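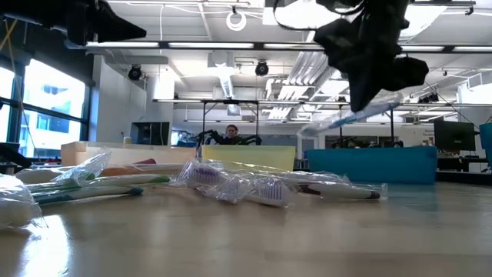
Section 6. Sorting and Storing Wrapped Toothbrushes

We use cookies to remember your preferences. Accept | Manage settings

This section covers filling the Stedetti guest supply station with individually wrapped toothbrushes.

1. Wipe the tabletop and let it dry.

2. Empty one carton onto the table. A full carton holds 40 toothbrushes. Spread them out in a single layer.

3. Check each wrapper. Set aside any toothbrush with a torn or open wrapper.

NOTE: Creased or wrinkled plastic is acceptable if the wrapper is still closed.

4. Sort by handle color. For handles with two colors, go by the color nearest the bristles.

5. Place each group in its own bin, bristle end up. Do not press down on the brushes to make more room.

CAUTION: Do not cut or staple the wrappers. Keep empty bags away from small children.

6. Write the carton number on the refill card (form 505) and put the card in the front pocket of the station.

NOTE: Wendier travel-size brushes are shorter and need the raised tray. See Section 2 for how to fit it.

Store unopened cartons flat, out of direct sunlight.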